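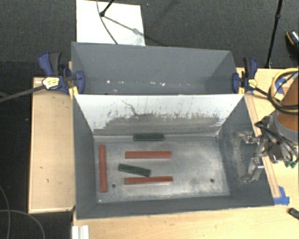
Shop > Workshop & Storage > Bins and Totes > Pareck Steel Bins

Pareck Open-Top Steel Bin, Long Pattern

3 min read

The Pareck is an open-top bin for heavy small goods: castings, offcuts, fasteners, fittings, anything that splits a plastic tub over time. It is folded from mild steel sheet and welded at the corners. It has no lid, no liner and no moving parts.

We have stocked it since the old Tovum bins were discontinued. It takes up the same shelf space as the large Tovum, so if your racking was set up for those you can swap one for the other without moving the uprights.

Finish

Bins are supplied in bare grey metal with a light coat of oil. Wipe the oil off with a rag and a little turps before first use. Bare steel marks easily. The floor and the lower part of the walls will scuff once hard goods go in and out, and the colour goes patchy. This does not affect the strength of the bin and is not covered as a fault.

If you would like paint, the bin can be ordered in Bevosari enamel (grey or dark green) at extra cost. Allow two more weeks. Painted bins chip on the inside, so most workshops that ask us about it end up leaving the inside bare and having only the outside done. We can do that for the same price.

Do not store the bare version outdoors. For a damp shed or anywhere near salt air, ask about the galvanized bin, which has its own page and is a little heavier.

Load

Each bin is rated to 106 kg spread evenly over the floor. The rating is for a bin sitting flat on a shelf or bench. It does not apply to a bin hung from its rim or carried by one end. A full bin is a two-person lift, or a job for the trolley.

Check your shelving as well. A row of full bins will overload most light-duty shelves long before the bins themselves are in any trouble.

Layout

Bins are normally set one behind the other on a deep bench, or side by side on racking. They can touch. If you run them front to back, put the slow-moving stock at the rear and keep the front bin for whatever gets used daily.

They do not nest and should not be stacked when loaded. Empty bins may be stacked upside down in twos for storage.

Labels

The Ding magnetic label holder fits on the outer wall and takes a standard card. Adhesive labels also work, but only after the oil has been properly cleaned off. Sold separately.

Care

- Sweep out grit and filings with a stiff brush.
- Dry the bin straight away if it gets wet.
- Rub surface rust back with a grey scouring pad and re-oil.
- Touch up painted bins with the small tin of matching enamel (order code on your invoice).

Ordering

Bins are sold singly or in pairs. Pairs ship on one skid, strapped, with cardboard between them. Please check the corners on delivery and note any dents on the driver's sheet before you sign, otherwise we can't claim from the carrier.

The most recent production run was 1,569 bins and nearly 1,000 of those are already spoken for. The next run is planned for November. Back orders are filled in the order they are received.

Trade accounts and orders for schools go through Kosmas Nikolaidis at the counter. He can also quote on odd lengths. Custom bins are not returnable. Standard bins can be returned unused within the usual period, freight at the buyer's expense.

Questions we get

Is the bin food safe? No. The oil is a machine oil and the welds are not ground for washing down.

Can I drill it? Yes. Deburr the hole and oil the bare edge. Holes in the floor void the load rating.

Are the edges sharp? The rim is folded over. The inside corners can still be rough, so wear gloves when you clean it out.

Related items

Pareck Galvanized Bin
Pareck Shallow Tray
Ding Magnetic Label Holder
Bevosari Touch-Up Enamel, small tin
Tovum Replacement Shelf Clips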